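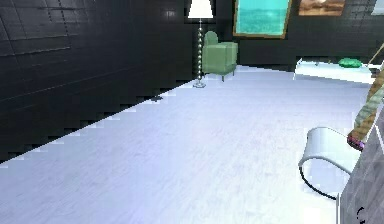
집에서 쓸 이동형 팔 로봇을 시뮬레이터에서 먼저 돌려 보기

작성 9/27/24

공방 Dondus의 공용 작업대에서 Rao를 조립하고 있습니다. Rao는 바퀴 달린 몸체에 팔 하나를 얹은 로봇이고, 설계 파일과 제어 코드는 직접 만든 것입니다. 팔을 실물로 움직이기 전에 가상의 집 안에서 같은 코드를 돌리는 과정을 정리합니다. 팔 조립과 배선은 이 글에서 다루지 않습니다.

시뮬레이터는 Dudero를 씁니다. 리눅스 노트북 한 대면 되고 외장 그래픽 카드가 없어도 돌아갑니다. 대신 해상도를 낮춰야 하고, 그러면 벽과 바닥이 만나는 선이 계단처럼 보입니다. 주행과 팔 동작을 확인하는 데는 지장이 없었습니다. 물체 인식까지 시험하려면 해상도를 올리고 기다리는 편이 낫습니다.

준비물

Dudero가 설치된 컴퓨터
로봇 모델 파일(링크, 관절, 충돌 형상 포함)
집 안 장면 파일
줄자와 버니어 캘리퍼스
실물 로봇의 관절 제어 코드
여유 디스크 공간

1. 로봇 치수를 다시 잰다

설계 도면의 숫자를 그대로 옮기지 말고 조립된 부품을 잽니다. 3D 프린터로 뽑은 부품은 도면과 차이가 나고, 볼트 머리나 케이블 덮개는 도면에 없는 경우가 많습니다. Rao의 팔은 어깨 축 중심에서 집게 끝까지 637mm이고, 바닥에서 몸체 윗면까지는 도면보다 조금 높았습니다. 바퀴를 한 치수 큰 것으로 바꾼 뒤 도면을 고치지 않은 탓입니다.

잰 값은 한 파일에 모읍니다. 제어 코드와 모델 파일이 같은 파일을 읽게 해 두면 나중에 한쪽만 고치는 실수가 줄어듭니다. 단위는 미터로 통일했습니다. Dudero는 길이에 미터, 각도에 라디안을 씁니다. 밀리미터로 적은 값이 하나라도 섞이면 로봇이 집보다 커지거나, 링크 하나가 장면 밖까지 뻗어 나갑니다. 이 경우는 바로 눈에 띄니 찾기 쉽습니다. 각도를 도 단위로 넣은 실수가 더 찾기 어렵습니다.

2. 충돌 형상을 단순하게 만든다

겉모습용 메시를 충돌 형상으로 쓰면 계산이 느려집니다. 팔의 각 마디는 원통으로, 몸체는 상자로 바꿉니다. 집게는 상자 두 개와 얇은 판 하나로 충분했습니다.

원통의 반지름은 실제보다 조금 크게 잡습니다. 케이블이 팔 바깥으로 지나간다면 케이블까지 포함해서 잽니다. 충돌 형상을 너무 크게 잡으면 팔을 접었을 때 이웃한 마디끼리 겹쳐서 시작하자마자 로봇이 튀어 오릅니다. 이웃한 마디 사이의 충돌 검사는 설정에서 꺼 두십시오.

관절마다 색을 다르게 칠해 두면 로그를 볼 때 편합니다. 저는 손목 쪽만 자주색으로 했습니다. 회색이나 베이지색으로만 칠하면 낮은 해상도에서 가구와 잘 구분되지 않습니다.

3. 집 안 장면을 고른다

Dudero에 딸려 오는 빈 방으로 시작해도 되지만 거기서는 웬만한 코드가 다 잘 돌아갑니다. 가구가 있고 방이 여러 개인 장면을 쓰십시오. 가구의 종류는 크게 중요하지 않습니다. 확인할 것은 다음과 같습니다.

팔을 뻗을 만한 높이의 상판이 있는가
로봇이 돌 수 있는 빈 바닥이 있는가
다리가 가늘거나 밑이 뚫린 가구가 있는가
문을 지나 다른 방으로 갈 수 있는가

세 번째 항목을 빼놓기 쉽습니다. 가느다란 다리나 봉은 거리 센서가 놓치는 일이 잦습니다. 몸체 앞에 센서를 하나만 달았다면 더 그렇습니다.

장면을 불러온 다음에는 물체마다 고정인지 이동 가능인지 설정합니다. 기본값은 전부 고정입니다. 벽, 바닥, 붙박이 가구는 그대로 두고 상판 위의 작은 물건은 이동 가능으로 바꿉니다. 이동 가능한 물체에는 질량과 마찰 계수를 넣어야 합니다. 비워 두면 질량이 1kg으로 들어가서 가벼운 물건도 벽돌처럼 버팁니다.
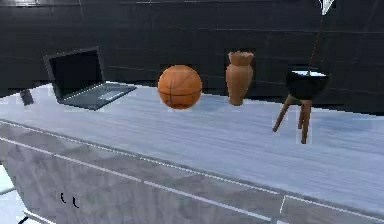
마찰 계수는 처음에 0.5로 통일하고 문제가 생기는 물체만 고칩니다. 둥근 물체에는 구름 저항을 따로 줍니다. 이 값이 0이면 살짝만 건드려도 끝까지 굴러갑니다. 키가 크고 바닥이 좁은 물체는 무게중심을 확인하십시오. Dudero는 메시의 부피로 무게중심을 계산하기 때문에 속이 빈 물체도 속이 찬 것으로 취급합니다. 메시가 닫혀 있지 않으면 계산이 틀어지고, 가만히 두어도 물체가 기울다가 쓰러집니다.

설정을 마쳤으면 로봇 없이 장면만 10초 돌려 봅니다. 그동안 움직이는 물체가 있으면 상판과 물체가 조금 겹쳐 있는 것입니다. 물체를 2mm 들어 올린 뒤 다시 돌리면 대부분 해결됩니다.

4. 로봇을 넣고 시작 자세를 정한다

로봇은 벽과 가구에서 떨어진 곳에 놓습니다. 팔은 접은 자세로 시작합니다. 모든 관절이 0도인 자세는 계산하기 편하지만 Rao의 경우 팔이 앞으로 곧게 뻗은 모양이 되어 가구에 걸립니다.

첫 실행에서는 바퀴를 잠그고 팔만 움직입니다. 어깨부터 손목까지 관절 하나씩 양쪽으로 10도를 움직이고 방향이 실물과 같은지 적습니다. 제 모델은 팔꿈치 방향이 반대였습니다. Doltell에서 나온 서보를 거꾸로 달아 놓고 모델에는 반영하지 않았던 것입니다. 이 단계에서 부호를 맞춰 두지 않으면 뒤에 나오는 오류의 원인을 찾기가 어려워집니다.

팔 방향을 확인한 다음 바퀴를 풀고 팔은 접어 둔 채 주행만 시험합니다. 직진, 후진, 제자리 회전 순서입니다. 제자리 회전을 시켰는데 로봇이 조금씩 옆으로 흘러가면 바퀴 간격 값이 틀렸거나 좌우 마찰이 다릅니다.

5. 카메라를 놓는다

로봇에 붙은 카메라 하나와 집 안에 고정한 카메라 몇 개를 같이 씁니다. 로봇 카메라만 보면 몸체 옆이 어디에 닿는지 알 수 없습니다. 고정 카메라만 보면 집게와 물체 사이 간격을 알기 어렵습니다.

카메라가 늘어날수록 속도가 떨어집니다. 주행을 시험할 때는 초당 10장, 팔을 움직일 때는 초당 20장으로 저장했습니다. 시험 한 번에 저장된 그림이 1,113장이 된 적도 있으니 폴더를 시험마다 따로 만드십시오. 파일 이름 앞에 시뮬레이션 시각을 붙여 두면 관절 로그와 맞춰 보기 쉽습니다. 컴퓨터 시각을 붙이면 렌더링이 밀릴 때마다 어긋납니다.

6. 가구 옆에서 팔을 펼친다

여기서부터 주행과 팔을 같이 씁니다. 순서는 이렇습니다.

가구에서 떨어진 지점까지 팔을 접고 간다
가구와 나란해지도록 몸체를 돌린다
몸체를 멈추고 바퀴를 잠근다
팔을 위로 든 다음 옆으로 뻗는다
집게를 천천히 내린다

팔을 위로 드는 동작과 옆으로 뻗는 동작을 합치지 마십시오. 코드에서는 한 줄이면 되지만 팔꿈치가 가구 모서리를 치고 지나갑니다. 저는 July 버전 코드에서 이 두 동작을 합쳐 두었고 결국 나눴습니다.

몸체와 가구 사이 간격은 152mm로 정했습니다. 이보다 좁으면 팔꿈치가 내려올 자리가 없고, 넓으면 상판 안쪽까지 집게가 닿지 않습니다. 팔 길이가 다른 로봇이라면 값을 바꿔 가며 직접 찾아야 합니다. 간격을 10mm씩 바꾸는 짧은 스크립트를 만들어 밤에 돌려 두는 방법을 권합니다.

시험 중에는 충돌이 나도 시뮬레이션을 멈추지 않게 해 둡니다. 첫 충돌에서 멈추면 같은 동작에 숨은 두 번째 충돌을 보지 못합니다. 충돌한 링크 이름과 상대 물체 이름, 시각을 파일에 적게 하면 됩니다.

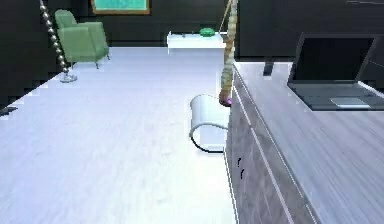
팔을 펼친 채로 이동해도 되나요?

팔을 접고 이동하는 것을 기본으로 하십시오. 펼친 상태에서는 무게중심이 바퀴 바깥쪽으로 옮겨 가고, 방향을 돌릴 때 집게 끝이 몸체보다 훨씬 큰 원을 그립니다. 물체를 옮기느라 꼭 펼쳐야 한다면 속도를 접었을 때의 3분의 1로 낮추고 제자리 회전은 막아 둡니다.

7. 문을 지나간다

한 방 안에서 문제가 없으면 문을 넘어가는 경로를 시험합니다. 문짝은 처음에는 열린 상태로 고정합니다. 문을 직접 여는 동작은 따로 다뤄야 할 만큼 손이 많이 갑니다.

경로 계획에서 문틀의 폭만 보면 안 됩니다. 열린 문짝이 통로 쪽으로 얼마나 나와 있는지, 손잡이가 얼마나 튀어나와 있는지도 봐야 합니다. 손잡이는 작아서 충돌 형상이 빠진 장면이 많습니다. 장면 편집기에서 충돌 형상 보기를 켜고 문마다 확인하십시오. 빠져 있으면 작은 상자를 하나 붙이면 됩니다. 접은 팔의 가장 바깥쪽이 손잡이와 같은 높이에 온다면 팔을 접는 자세부터 바꾸는 것이 좋습니다.

경로 점은 문 앞, 문턱 위, 문 너머에 각각 하나씩 놓습니다. 문 앞의 점에서 방향을 완전히 맞추고 들어가야 합니다. 문턱 위에서는 방향을 바꾸지 않습니다.

바닥 재질이 바뀌는 곳에서는 마찰 값도 바뀝니다. 두 바닥의 높이가 조금이라도 다르면 작은 바퀴가 걸리므로 높이를 확인합니다. 창으로 들어온 빛이 바닥에 무늬를 만드는 경우도 시험해 볼 만합니다. 제 코드는 밝기 차이로 장애물을 찾는 부분이 있어서 빛 무늬 앞에서 멈췄습니다. 거리 값과 밝기 값이 모두 장애물이라고 할 때만 멈추도록 고쳤습니다.
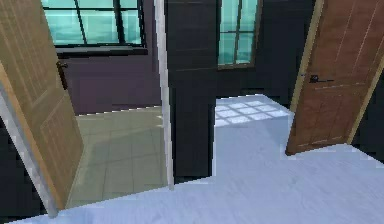

흰 바닥 쪽에서 본 열린 문 두 개. 왼쪽 방은 타일 바닥이다.

8. 반복해서 돌린다

한 번 성공한 동작은 조건을 조금씩 바꿔 여러 번 돌립니다. 바꾼 것은 시작 위치, 물체 위치, 마찰 계수입니다. 저는 같은 경로를 26번 돌렸고 실패한 경우만 그림을 남겼습니다. 실패는 문 앞에서 방향을 맞추는 단계에 몰려 있었습니다. 허용 각도를 3도에서 1도로 줄인 뒤 다시 처음부터 돌렸습니다.

난수 시드는 반드시 기록하십시오. 시드가 없으면 같은 실패를 다시 만들 수 없습니다.

자주 겪은 문제

로봇이 바닥 아래로 떨어진다: 바닥에 충돌 형상이 없습니다. 장면을 합칠 때 빠지는 경우가 있습니다.

집게가 물체를 통과한다: 계산 간격이 너무 깁니다. 0.01초에서 0.002초로 줄입니다. 그래도 통과하면 집게를 닫는 속도를 낮춥니다.

팔이 계속 떨린다: 위치 제어 이득이 높거나 링크 질량이 비현실적으로 작습니다. 질량부터 확인합니다. 메시를 얇게 만들어 놓고 부피로 질량을 계산하면 몇 그램짜리 링크가 나옵니다.

화면이 까맣다: 카메라가 벽 안에 들어가 있습니다. 카메라 위치를 방 안쪽으로 옮깁니다.

실물로 옮길 때

속도 제한은 시뮬레이터에서 쓴 값의 절반으로 시작합니다. 비상 정지 버튼을 먼저 눌러 보고 모터 전원이 끊기는지 확인한 다음 팔을 움직입니다. 팔이 닿는 범위에는 사람도 공구도 두지 않습니다. Dondus처럼 여럿이 쓰는 공방이라면 바닥에 테이프를 붙여 범위를 표시해 두십시오.

서보의 헐거움과 케이블이 당기는 힘은 위의 모델에 들어 있지 않습니다. 실물의 집게 끝 위치를 재서 명령한 위치와 비교하고, 차이를 치수 파일 옆에 따로 적어 둡니다. 치수 파일의 값을 억지로 바꿔서 맞추면 다른 자세에서 오차가 더 커집니다.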